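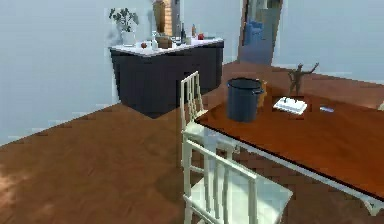
Uvus has passed a big milestone in its home-tasks project: 1,504 finished examples, every one of them steered by a person working inside a simulated house. The Stakbridge team started with single objects on bare tables and has since moved on to rooms that look lived in. In the kitchen and dining area, a dark blue pot stands on the table, and the island counter is crowded with glasses, bottles, a potted plant and two red apples. That kind of clutter is exactly what the learning system needs to practice on!

"A clean table teaches it very little," said Idalina Mendes, who leads the collection work. "Put a wine bottle next to the glasses and people start making careful choices - and those choices are what we want to record."

Eight operators share the work, each steering the simulated arm by hand controller. Every example starts with a short written instruction, such as moving an apple or picking up a book, and ends when the operator marks it done or throws it out. Tries that go wrong are kept in a separate set.
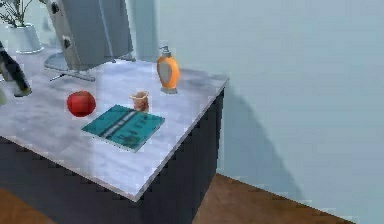

Another 300 examples are planned by June, most of them at desks and counters where small things sit close together. Thanasis Deligiannis, who builds the rooms, is also changing wall colors, floors and lighting between batches so the system doesn't get too used to one house.

The first training run, named Pathirana, will use the full set - and the team can't wait to see how it does in a room it has never met.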